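PRESS RELEASE - for immediate use

Zandum puts out free code of practice for hand-held gripper work

October 2020

Zandum has today published a short code of practice for teams who use hand-held grippers to record household jobs for robot training. Free to download, 53 pages, no sign-up. Covers floor layout, cables, who may stand where, and what to do with personal items left on a work surface.

The code was drafted with Pernine and went out for comment in May. Replies ran to about 900, most of them on two points: trailing leads, and phones left within reach of the gripper. 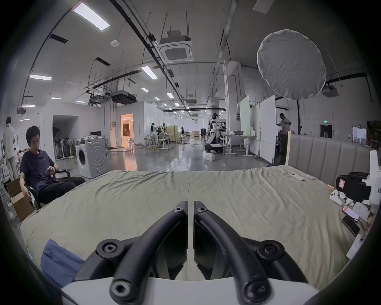

Main rules, in brief. Leads crossing a walkway to be covered or taped down. Finger bolts checked before each shift and the check signed for. Mobile bases braked when no one is at the controls. People in view of the camera must have agreed to it in writing - visitors too.

"We had four sites doing this four differnt ways," said Li-hua Tam, head of standards at Zandum. "Now a new starter can read one thing and get on with it."

Cheng-en Shih of Pernine, who edited the section on shared rooms: "Bedding, kitchens, desks, all in one hall. The old machine-guarding rules don't really fit. This is a start, its not the last word."

Sites wishing to be listed as following the code can apply from today. A second edition, with a chapter on wheeled humanoids, is in hand.

Press contact: Eylül Yalçınkaya, Zandum press desk. Interviews by phone or video, mornings best.

ENDS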